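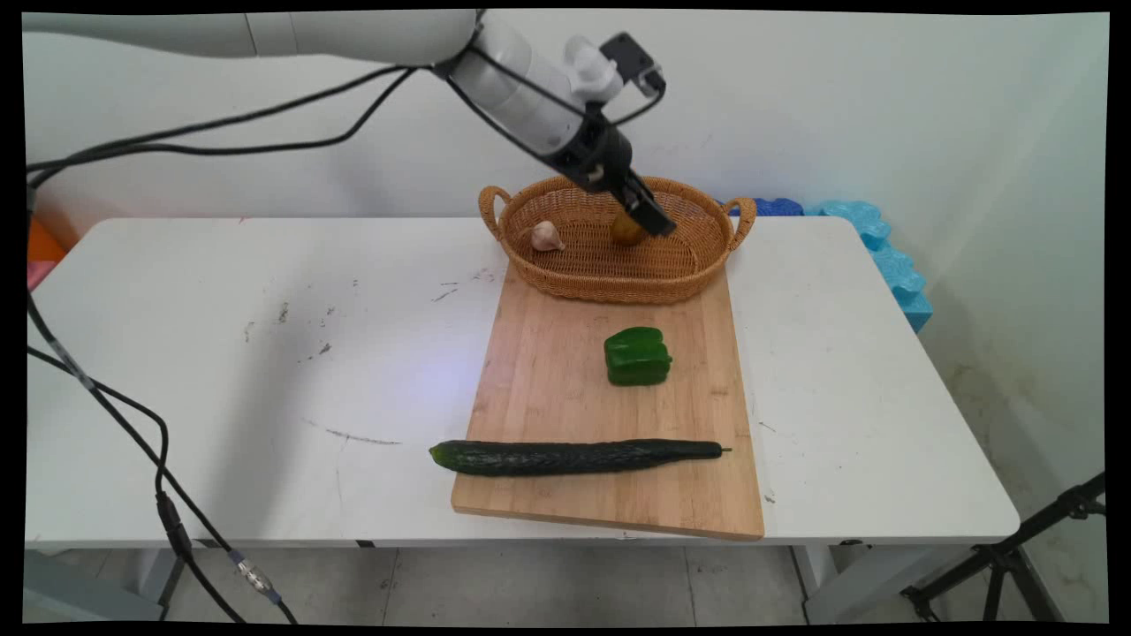
Garlic and a small potato in the wicker basket, green pepper still out on the board.

The Clomska Kitchen Table Gallery

Welcome to our vegetable page! Clomska is a little cooking club that meets at Fionnuala Cullinane's house, and this gallery is where we keep track of what comes in, what gets chopped and which baskets we're all fighting over. It started with one bag of onions and a borrowed soup pot, and now there are 30 of us on the mailing list. If you love a good pile of produce as much as we do, you're in the right place.

About the basket
Shallow, oval, with a curved handle at each end - I could look at woven baskets all day. The warm tan color goes with everything, and a shallow one is so much nicer for potatoes and garlic than a deep bowl where the small ones vanish to the bottom. Kojo Sowah wants one just like it for his tomatoes. (Kojo, the thrift store in Skendcombe had two in March, go look!)

About the garlic
One whole bulb, papery skin and all. Dörte roasts hers like that: slice off the top, add a spoonful of olive oil, wrap it up and bake until it goes soft and sweet. Then she squeezes it straight into mashed potatoes. I have never had leftovers of this.

About the potato
The little yellowish-brown ones are my favorites for a tray bake. Leave the skins on, toss with salt and rosemary, and give them plenty of room in the pan. Tamer Masri likes his with lemon and a big pinch of cumin, and after trying them at our last supper I'm completely on his side.

About the pepper
Green peppers get overlooked next to the red ones and I think that's a shame! They have that fresh, slightly bitter bite that's wonderful with fried potatoes. A blocky one like this is great for stuffing too - rice, herbs, a bit of cheese, and it stands up nicely in the dish.

About the board
Pale, with a faint grain, and big enough for a pepper with plenty of elbow room. We oil our boards at the start of each season and keep a separate one for onions.

More baskets and boards coming soon. Send your own vegetable pictures to Deirdre Doherty and she'll add them to the gallery.

Page updated 01/11/2024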